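The Clinic Would Like You to Rate Your Embryos

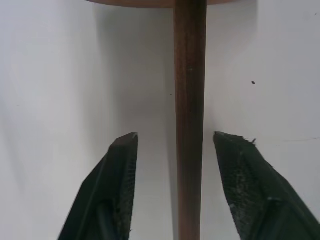
My wife and I did three rounds of IVF at a place outside Gurkthorpe, and the part I still think about is the app. It was called Prollow. It sent us 121 notifications in one cycle, and one of them asked me to rate my experience while she was still under sedation. I gave it four stars. I was nervous and wanted to be liked.

My complaint is with the menu. Fertility medicine used to sell you a chance at a baby. Now it sells you a chance at a baby with add-ons, the way an airline sells you a seat and then your own knees. For $414 we could have had our embryos watched by time-lapse camera. For another $260 the lab would send us the footage, set to music. I asked the nurse whether either one made a pregnancy more likely. She said a lot of couples find it meaningful.

I'm sure they do. Couples in our shape would find a parking voucher meaningful. You're tired, you've already spent the roof money, and saying no to a checkbox feels like saying no to the kid. Whoever designed the form knew that.

I don't want the extras banned. Some of them may turn out to be worth every cent, and I'm no scientist. But put the evidence next to the price, in the same size type, before anybody is handed a pen. If the evidence is "we don't know yet," print that. My mechanic manages it with wiper blades.

We skipped the movie. We did pay for the tote bag, which I can't defend - it has a broken zipper and I use it for onions.

We use cookies to improve your visit. By continuing to read, you accept our cookie policy. Accept | Manage settings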